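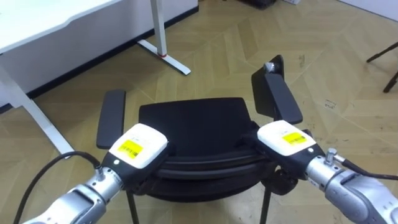

Two-armed office service handling a desk chair, one gripper at each side of the seat.

What the Prumidow subscription is really selling

Prumidow rents two-armed robots to offices by the month. The unit comes in after hours, goes through the rooms on a list, puts the chairs back where they belong and clears the floor for the cleaners. Verico, the dealer that handles it in our area, quotes 2,525 dollars a month on a contract of 6 months. I think that is a fair price for a machine and a poor price for a service, and buyers should be clear on which of the two they are getting.

The choice of chairs as the main job is a good one. Office chairs are awkward. They roll, they swivel, the armrests stick out at different heights, and a person moving one does half the work with a hip or a foot. Two arms make sense for this. With a gripper on either side of the seat, the load is shared and neither arm has to do all the steering. Single-arm units, like the Josero we had on trial in May, have to pull from one point, and a chair pulled from one point tends to turn.

My trouble is with the contract. Verico's offer covers 70 chairs a night. Our floor has 75. The extra five are billed under a second tier, and the second tier brings a longer setup visit and its own training fee. I asked whether the limit had to do with battery life or arm wear and was told it was "a plan feature." A limit like that belongs on a phone bill.

Then there is the setup itself. Each model of chair has to be taught separately, and the taught grips stay on Verico's servers. If you leave at the end of the term, you leave them behind. We would be paying for the time, lending the furniture and giving up a meeting room for two days, and the result would belong to the dealer. The sales sheet puts this under "managed library" – a friendly name for a lock.

Kneževič, the other firm that bid for our floor, charges more up front and lets the customer keep the grip files. Its machine is slower and its support desk closes at five. I would still look at it first. An office that buys new chairs every few years will be teaching grips again and again, and that cost matters more than a few minutes a night.

None of this is a complaint about the robot. I would be glad to see one on our floor. But the people who sign for these things usually watch a demonstration, like what the arms can do, and go to the price on the last page. The pages in between deserve an hour. Ask who owns the training, ask what happens on chair 71, and get both answers in writing before the unit is delivered.

August 2020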